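I bought a kitchen table in April and I'm still a little mad about it. It's a lovely table! But it took me 19 stores, two cities and one very long argument in a parking lot to find one that was plain. Four legs and a flat top, please. Everything else had a drawer, or a charger, or a leaf that folds out if you press the right spot with your knee.

My first stop was Rellier, where the salesperson showed me a model with 118 finish options (yes, I looked at a lot of them). Zasilum had one that goes up and down. Why would dinner need to go up and down? I eat at one height, and I've eaten at that height my whole life.

I think we've started shopping for the life we might have someday, with the dinner parties and the craft projects and the guests who stay over, and then we live in the other 90 square feet of clutter it leaves us. My grandmother raised 6 kids around a table with nothing clever about it, and they did homework on it, rolled dough on it and fought over it.
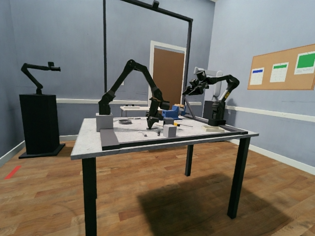
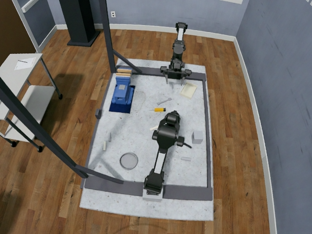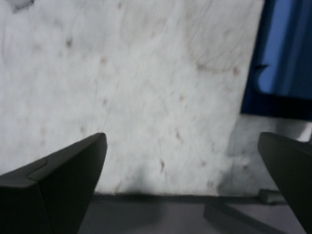
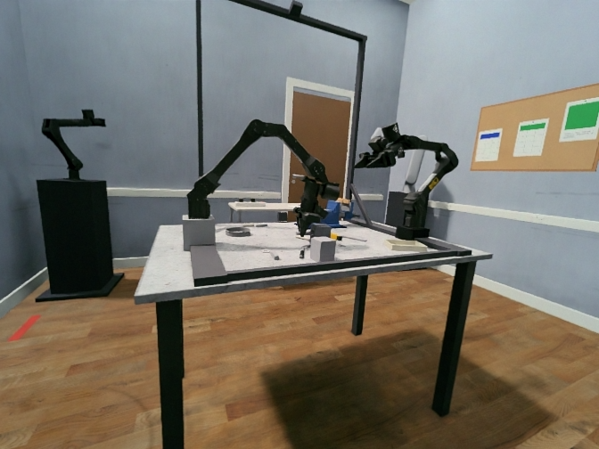

## What I'd ask for instead

Fewer choices, and better ones. I ended up paying Prarumetti $184 for a floor model with a scratch near one corner, and I haven't thought about that scratch since. Give me a store with three good tables in it and someone who'll help me carry one to the car. I'd drive pretty far for that, and I'd probably buy the chairs too.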